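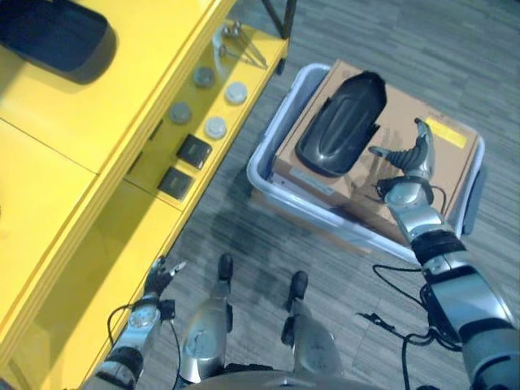
Skorness Shelving Cabinet, Yellow

We've been selling the Skorness for years now and it's still the one we'd take home ourselves - a bright, cheerful yellow that does wonders for a room with a gray carpet! The top is a good spot for a tray, and the lower shelf is where all those little bits end up (bolts, pads, the things you swear you'll sort out in May). Leave some floor free beside it for a bin or a box.

Holds up to 200 pounds. Allow 2 people for lifting, please.

Ships from our Irnbridge warehouse in 11 days. Spare hardware packs are sold separately under Grirnari Parts.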